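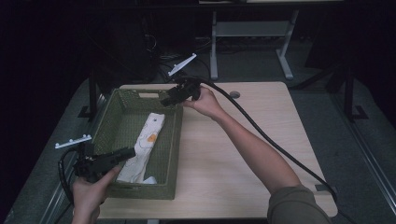
Okay, basket thread! I've been putting the spare room in order for weeks and I have finally found the thing that makes it click, so here comes way too much enthusiasm about folding cloths.

1/ The rule I started with: every tea towel, napkin and table runner gets a home you can lift with one hand. No more drawers that jam. I pulled the lot out and it came to 70 pieces. Seventy! For two people!

2/ The baskets I love most are the shallow woven plastic ones in olive green. They have a slot cut in the short end that works as a handle, so you can slide one off a shelf like a tray. I want them in every room now.

3/ Shallow is the magic part. In a deep bin I always dug for the bottom one and wrecked the whole stack. In these you get one layer, maybe two, and you can see what you own.

4/ Folding: long strips, laid lengthwise. I used to do neat little squares and they slid all over the place. A long fold follows the shape of the basket and mostly stays put - corners still bunch up at the end now and then, and I just push them down with a thumb.

5/ Printed cloths go in with the print facing up. I have a soft spot for white ones with thin dark line drawings, and a bit of orange on them makes me so happy. Why hide that on the inside of a fold?

6/ Do your sorting on a table, please! I did the first batch on the floor and my back complained for 2 days. Pale wood top, basket on the left, room to fold on the right. So much better.

7/ Deepak Sengar asked if I iron first. Nope! I smooth each one flat with my hands, fold, done. The good runner from my aunt in Clukham gets ironed in September before the family lunch and that's its lot.

8/ Still to do: the pillowcases, plus a bag of cloth napkins from the Garstead flea market that I haven't even opened. I got the whole bag for 5 dollars and I'm so excited to see what's in there. Will post the good ones tomorrow!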